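12 March 2021
Bench notes, kitchen counter, bowls and storage along the splashback

Carried over from the last entry: the counter is a speckled off-white with grey and dark flecks, and it makes a poor background for anything clear. Glass disappears on it. Preben Norðdahl raised this when we were still drafting the layout, and I put it down as a minor point. It should go in the main list.

Two bowls in use on the open part of the counter, one clear glass, one white ceramic with a glossy inside. Both start empty. Spacing is one bowl's width, set by eye. Closer than that and the rims knock when either is lifted; wider and the ceramic one ends up among the things kept at the right-hand end.

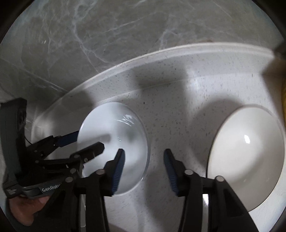

Glass bowl needs a better polish before the next round. Smears high on the inner wall catch the light and from a standing position they read as a chip. Checked the rim with a fingertip, no damage. Washed with the Florkeo liquid at 12 mL to the sink, which is more than the label calls for and probably explains the film. Drop to half and rinse twice.

Backsplash lip: raised, rounded, runs in a long arc with the counter. A straight-sided tray will not sit flush against it anywhere along the curve. I had allowed for a Bellix tray behind the bowls and have struck that from the plan. Order value was 1490 before freight, so cancel by email and get it in writing.

Veined grey wall behind wipes down without trouble. The joints hold grease. Leave until July with the other deep cleaning.

Right-hand end, as kept at present: floral bowl on its side, yellow woven basket leaning, turquoise colander next to the basket, greens past that. Packaged goods go in the corner. Standing things on edge saves a fair bit of depth and I would keep doing it, with the reservation that the floral bowl has nothing to stop it rolling forward. A plate rack would fix it. Garcia lists one at 88, Claketti has a shorter one with no price shown.
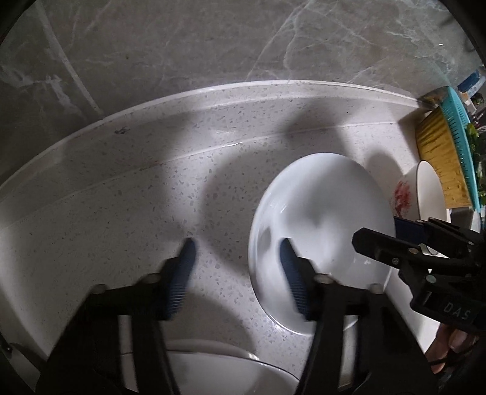
White bowl tilted on the counter, basket and colander at right.

Ceramic bowl tips readily when pressure goes on the inner rim. Foot diameter not yet measured; do this before comparing it with the glass one. Colour of the counter makes the rim hard to judge from the side as well, though less so than with the glass.

To do:
Measure both feet and both rims, same calliper.
Re-wash glass bowl at the lower dose.
Cancel tray.
Ask Preben whether the greens can go in the fridge, they are taking up the end of the counter.
Try a dark mat under the glass bowl. Matte, no pattern.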